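Rindton Toy Library Puts Its Small Things on the Table

22 Feb 2021

Families in Rindton will soon have a fresh batch of little things to borrow, from a small purple ball with a patch of green to a twisted ribbon-like loop in white and yellow-orange.
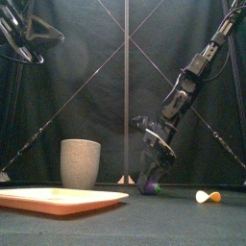

The toy library on Cokwood Lane has been sorting its shelves all month, and what a cheerful job it has been – trays, cups, balls and all sorts of odds and ends that children seem to love far more than anything big. Borrowing is free for 14 days, and neighbors from Mallness are warmly welcome too. Doors open at 9:30, and the next big sort-out comes in September.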